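Progress report to the Fagerlund fund
Guest room and linen work, Pikemholm house
Thu 29 April

In April we continued with the bedrooms at Pikemholm. From the grant of 300 we have paid 40 for new fitted sheets from Flada. The small room is now in daily use for folding practice.

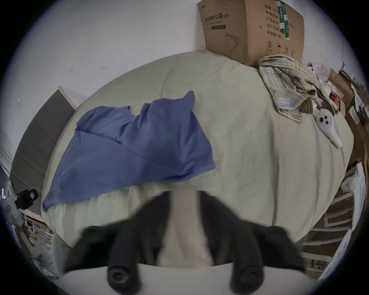 Folding practice

The participants learn to spread a cloth, find its corners and fold it. Each session takes 15 minutes. The blue cloth is used most, for it is soft and creases easily.

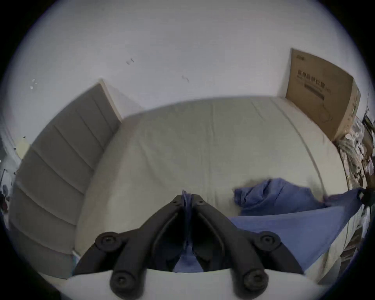 We also wrote a short instruction sheet, which hangs now in the corridor. The Okeck laundry has agreed to take our sheets every week, but the price for May is not confirmed. I will send it when I have it.

Two sessions were moved because the heating was under repair. They will be held later, without extra cost.
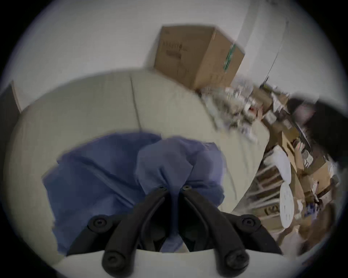 What remains to be bought before the end of the period?

The shelf and 2 laundry baskets. Both are ordered, and the receipts will follow with the final report.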